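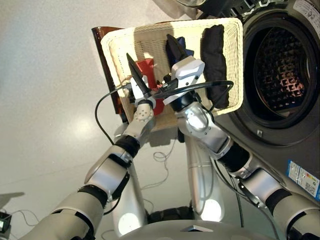 Figure 3. Two-armed unit at the wicker basket in front of the front-loading washer, Turkenville laundry room. Three garments are in the basket.

4.2 Loading work and the people beside it

The loading station was the part of the Turkenville site where the staff had the most to say. Sorting and folding stayed with people for the whole study period, and ironing was never considered. Loading was the task the management at Orkex wanted moved to the machine first, on the grounds that it was the task most often named in sick leave forms. Staff agreed that it was hard on the back. They did not all agree that it was the task they most wanted to be rid of.

Before the change, one attendant carried a basket to a washer, bent or knelt at the door, and put the items in by hand. Attendants told us they used this moment to check pockets, look for stains and pull out anything that had been sorted wrongly. None of this was written in the job description. It came up in the first round of interviews only when Kadri Lukoševičius, who ran the interviews on site, asked people to talk through a load from start to finish. Several attendants described the checking as "just part of it" and were surprised to be asked.

With the unit in place, the attendant sets the basket down in front of the open door, and the arms work from above it (Figure 3). Each arm ends in a gripper with a long, pointed black finger, and garments are picked from the basket and passed to the drum. The baskets are the same wicker ones the laundry used before. Orkex had offered plastic bins with straight sides, which suit the grippers better, but the attendants asked to keep the old ones for their weight and the feel of the rim in the hand. That request was granted after a short trial, and it is the only equipment decision in our records that was changed at the staff's request.

The 1228 loads logged during the study were split by the attendants into those the unit finished alone and those where a person stepped in. A person stepped in on 67 loads. The reasons written in the log were mostly short: "sleeve caught", "dropped one", "door", "stopped, don't know why". The last of these is worth a comment. Attendants were given a one-page guide to the stop messages, but the messages appeared on a tablet kept at the supervisor's desk, on the far side of the folding tables. In practice people walked over to the machine, restarted it and wrote down what they could. Görtz and colleagues at the Narnum site, where the same tablet was fixed to the wall beside the washers, had far fewer entries without a stated cause. We did not move the tablet during the study, in order to keep the conditions the same throughout, but it was moved afterwards.

Dark items lying on other dark items were a recurring subject. Attendants learned within the first weeks to lay a lighter or brighter garment between them, and some did so even when the sort was meant to be darks only. This was not in the training. It began with one person on the morning shift and had spread to the afternoon shift by June, and by then newer staff believed it was an official rule. We mention it as a case of work that the log does not record. The unit's count of clean picks went up over the same weeks, and the project report to management gave the credit to a software update. Both may have played a part – we have no way of separating them.

Pocket checking is the other case. Once the garments went from the basket to the drum without passing through anyone's hands, the checking had to be done earlier or left out. At Turkenville it moved to the sorting table, where it added time to a job that already had a target. The sorting target was not changed until the staff raised it at a meeting on September 2, 2022. Until then, attendants at the sorting table were measured against a figure set when half the checking was done elsewhere. One attendant put it this way: "They took the bending away and gave the hurry to somebody else." Others were more positive. A woman with a long-standing shoulder injury said that she would have left the job over the winter if loading had stayed as it was.

We interviewed 24 attendants in all, 9 of them twice. Among those interviewed twice, views of the unit itself moved very little between the first and second interview. What moved was how they spoke about the rest of the room. In the first round people talked about the machine: its speed, its noise, whether it would tear things. In the second they talked about where they now stood, who they could hear from there, and how long it was between one conversation and the next. Loading had been done in pairs at busy times, with two people at neighbouring washers. With the unit running, one person sets out baskets for the row and then goes back to the tables.

The supervisor's work changed as well. She now plans the order of loads a shift ahead, where before the attendants settled it among themselves. She described this as more responsibility and also as more typing. The planning sheet came from Abubakari, the firm that supplies the laundry's scheduling software, and it was built for a site with one type of washer. Turkenville has two. For the length of the study she kept a second sheet on paper and copied the numbers across at the end of each day.

Two limits should be kept in mind when reading this section. The log was filled in by the same people whose work it described, and entries get shorter towards the end of a shift. Also, staffing was held steady by agreement while the study ran, so we cannot say anything about jobs lost or gained. Roswitha Görtz has raised the same point about Narnum, where the agreement ended earlier and one vacant loading post was left unfilled. We return to that case in Section 5, together with the question of who should be paid for the time spent preparing baskets for the unit.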